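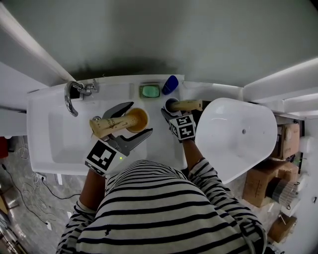
Notes from the Sink

If you have walked past the bathroom set since December and wondered why grown adults are moving cups from one side of a basin to the other with their hands stuck in grippers, congratulations, you've found the Mover project. We are collecting examples. The learning system wants to see a cup picked up, turned, put down and picked up again, by many people with many different ideas about how a cup should be treated, and it has no opinion yet on whose ideas are best. I have opinions. I've been asked to keep them out of the newsletter.

The target for this round is 700 usable demonstrations of the cup tasks. The word "usable" is carrying a lot of weight there. A demonstration counts if both markers stay in view when they should, the cup ends up where the task card says it ends up, and the operator doesn't stop halfway to scratch their nose with a gripper. Of the first batch we reviewed, 34 went in the bin. I recorded 8 of those myself, so please don't think I'm pointing fingers. I'd only drop them.

Why a sink? Because kitchens have been done to death, and because bathrooms are miserable in useful ways. Everything is white. Everything shines. The faucet leans over the exact spot where you want to put your wrist, and the soap dish lives where your elbow would like to be. A policy trained on a tidy gray table takes one look at a glossy basin and loses its nerve. Raimo Kuusisto calls this "the porcelain problem" and has a slide about it, which he will show you if you make eye contact.

The two-handed episodes are the slow ones. One cup in each gripper, both tipped on their sides over the basin, and you discover that your left hand has been coasting on your right hand's reputation for your whole life. Go slower than feels reasonable. Then take a little more off that. The recordings that look boring to us are the ones the model learns from, and the ones with flair mostly teach it flair.

The single-gripper episodes are friendlier, though they have their own trick. You get one finger inside the cup and the other outside, and the soft finger bends as it goes in, so what you feel at the handle is late news. Watch the tip and the rim, and leave the blue bottle out of it. Three people have now tried to be helpful and straighten the bottle mid-episode. It doesn't need straightening. Somewhere in the data there is now a small, firm belief that bottles must be tidied before cups may be touched, and Perihan Gökçe is hunting it down.
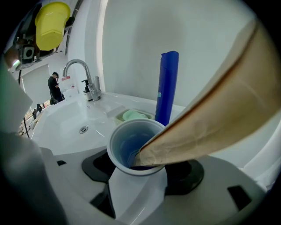
Signing up for a slot

Sessions run two hours, and the sheet is on the door. Friday mornings are full, afternoons are wide open for reasons I assume have to do with lunch. You'll get a short warm-up that doesn't count, then the task cards. Read the card before you pick up the grippers – turning a page with them on is possible, and we have the torn cards to prove it.

If a take goes wrong, finish it anyway, say "bad" out loud and start the next one. Please don't rewind the cup to where it was and carry on as if we weren't looking. Perihan reviews everything, and she can tell.

Next round moves on to lids. I'm told lids are fun.

Recent items
Juntunen room: who has the second key?
Labeling backlog, part 2
What Iltel wants from the spring demo
Dorninier calibration, again

Comments (3)

marjut_k
Did the late slot last week. My left hand would like to lodge a complaint. Is there a limit on how many sessions one person can do, or do you want new people more?

R. Kuusisto
New people, please, but nobody gets turned away. And the porcelain slide is two slides now.

tobes
It was me with the bottle. It was crooked. I stand by it.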